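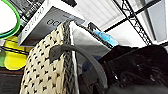

Orathai Klinhom told me I was wasting a perfectly good August morning, that a bag is a bag, and that if I wanted to look at handles for three hours I could do it in her hall closet without paying for parking.

I went anyway. The Sandovar open day happens once a year in Mullholm, in a long low building behind the tile outlet, and it is the only chance to see where the woven bags and bins come from before they turn up in the stores at a price that makes you put them back. Parking was free, by the way. The coffee was three dollars and tasted like the inside of a new suitcase.

They let us in at nine in the morning in groups, through a door marked DELIVERIES, which I tried not to take personally. According to the sheet we were handed, Sandovar carries 819 patterns and sends out about 3,000 pieces in a good week. The sheet does not say what happens in a bad week. Our guide walked fast and backward, a skill I admired until she met the water cooler.

The weaving end of the building is loud and you can't stop for long. After that comes the sewing, which I could have watched until lunch. The people at the machines turn a corner in stiff fabric the way I turn a page. A man in my group asked whether it was difficult and was told no, in a tone that closed the subject.

Most of the talk was about the Kong range, their word for anything meant to be overfilled. I have overfilled a Kong. It held up fine, and the car trunk it was in has never smelled the same. The claim on the wall is 160 pounds, tested, though on what and for how long they were vague, and the test bench was under a sheet.

The pattern I kept drifting back to was the cream one with the little black diamonds. It's a coarse weave, and the marks go across in slanting rows, so that wherever it bends around a corner they bunch up and you feel slightly carsick. With a dark gray handle over it, I thought it looked very smart.
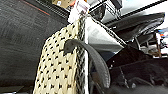 I asked about cleaning and got the answer you always get, a damp cloth, from someone who has clearly never carried a rotisserie chicken home in the rain. Deltenlow, who had the room next door with their closet shelving, gave out a small brush with their name on it. I have used mine already, on my shoes.

The seconds table is at the far end, past the restrooms, and it opens at eleven. People lined up for it with a seriousness I last saw at an airport gate. I came away with two bins and a tote, number 352 on the raffle, and no idea where any of it will go. The raffle was a set of coasters. I didn't win.

Going home I stopped at Orathai's to show her the tote. She looked it over, pulled hard on the handle, and asked if they had any more in gray.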